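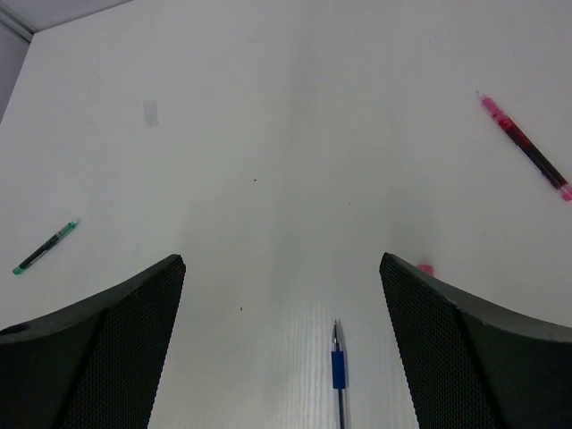

The blue pen, on the white table.

So I bought the Fellden on a Wednesday night, half asleep, when Garnent knocked it down to $187. A tape echo pedal! I already had two (okay, three, if you count the one with the busted footswitch). Ajith Kaimal, our drummer, called before the receipt even hit my inbox.

"Tell me you didn't," he said.

"It was up to 101 dollars off, Ajith."

He went quiet, and I could hear a cymbal stand scraping across his floor.

"Did they have any left?" he asked, and I started reading him the coupon code.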